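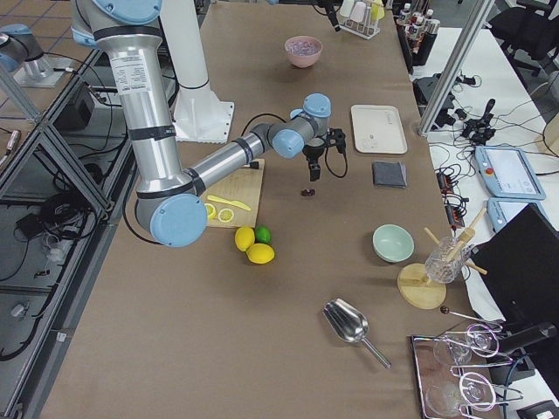

Deepak Vashisht says he stopped paying for his old satellite package in September and has missed only the cricket. His household in Reltbridge is one of 2,522 now watching through Bustgate, a small streaming service that carries 44 live channels and sends them over an ordinary broadband line.

Bustgate is run by Veltinov, which began by supplying set-top boxes to hotels. The company bought the rights to a group of regional channels and put them in one app, with a seven-day catch-up and no contract. 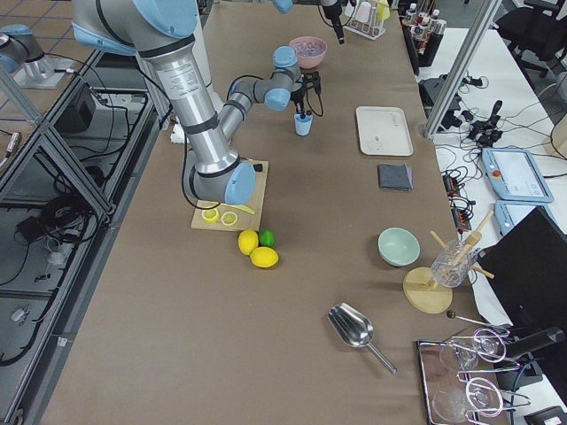
What viewers get

The cheapest plan covers local news, films and repeats. Sport costs extra – and the list of matches is still short. Two people can watch at once, and a third has to wait until one of them logs out.

The programme guide is built by Liao, a software firm that also handles the search. It is quick on a recent television, slower on older sets. Subtitles are available on most recorded shows but only on a few of the live channels.

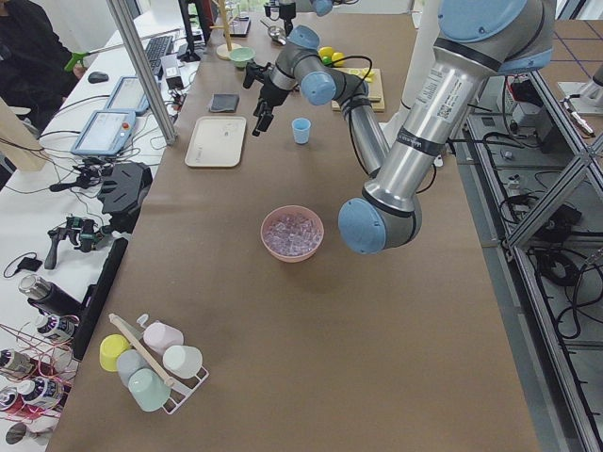 Plans for next year

Veltinov needs 3,304 paying homes to cover its costs. It had expected 2,677 by December 2020 and fell short, which it blames on delays in getting the app on to two makes of television. A version for games consoles is being tested, and prices will stay as they are until the spring.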